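Library > Technical Reports > Lutcombe Handling Bench > Section 4

4. Care and Repair of the Hand-Held Gripper

Most papers on manipulation describe the hardware in one paragraph and the learning in nine pages. We did the same in our first report and then spent most of March answering mail about foam. This section is the paragraph we should have written, at the length it turned out to need.

4.1 Pads

The hand-held gripper used at the Lutcombe bench closes two black plastic fingers, each ending in a rectangular block of foam. The foam is the part that touches the world, and the world does not treat it kindly. Woven goods are the worst offenders. A cotton shirt will polish a pad over several weeks, while a cord basket goes at the corners like a cat at a sofa.

Our original schedule called for new pads every 500 grasps, a number chosen because it was round. The log disagreed. The first pad to slip on the basket task did so at grasp 383, and the operator, who had been told the pads were fine until 500, blamed the basket, then the lighting, then himself. We now inspect at the start of each session and replace on condition. A pad is retired when a corner has rounded enough to show daylight against a steel square, or when the foam stays dented a minute after being pressed with a thumb. The thumb test is not calibrated. Thumbs at this bench differ by up to 2 millimeters of enthusiasm, and we have stopped trying to correct for it.

Scuffing on the broad faces is tolerated, and so is a little fraying along an edge. We tried trimming frayed edges with scissors and found that a trimmed pad frays faster, in a new place, with what felt like resentment.

Pads are always changed in pairs. A fresh pad facing an old one pulls thin objects off center as the fingers close, and every recording made that way has to be thrown out. We know how this sounds coming from people who once ran a fresh left pad against an elderly right one for nine days.

4.2 Fingers and fasteners

Each finger is checked for play by holding the body still and pushing the tip sideways. Any click is a loose screw until proven otherwise. Thread locker goes on the body screws only. Its use near the foam was discontinued after an incident recorded in the log as "pad now permanent."

Alignment is set with the Rellero block, a plain machined spacer supplied by Rellorar with the finger kit. The fingers are closed on the block and tightened one at a time, going back and forth between them. Tightening one side fully and then the other gives a gripper that looks perfect and bites crooked.

4.3 Straddle check

After any pad change we run the straddle check, proposed by Opoku and adopted over mild objections that it was too simple to have a name. The operator brings the open fingers down on either side of a basket wall, stops before closing, and looks at the space on both sides (Figure 4). If one pad would meet the cord well ahead of the other, the alignment is redone. The wall must be approached on a slant at least once, as a gripper that passes head-on can still fail at an angle.
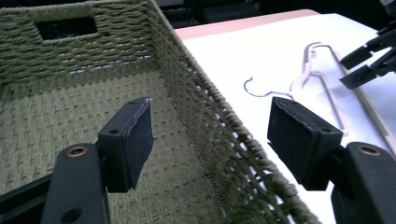 Figure 4. Open fingers on either side of the wall of a green woven basket, with hangers on the table beyond.

The check ends with one slow close and a lift of a few centimeters. We look for pad corners folding under and for cord fibers stuck to the foam, which are removed with tape. Compressed air was tried first and mainly moved the fibers to the camera lens.

4.4 What we still do badly

Spare pads are stored flat in a drawer, except when they are stored under something heavy in a drawer. Pad batches vary in stiffness and we do not yet measure this. The log has a column for it, which has been filled in once, with the word "firm."

Last updated: May 16, 2025

Comments

padwatcher: Same experience with trimming. Has anyone tried rounding the corners before first use?

Damian Hollenstein: We did, on one pair. They lasted longer and were useless on hangers, because the square corner is what gets under the plastic. Back to square.

k_lind: Does the block in 4.2 work with thicker foam, or do you need to shim it?

benchrat: Asking for my own drawer: how heavy is "something heavy"?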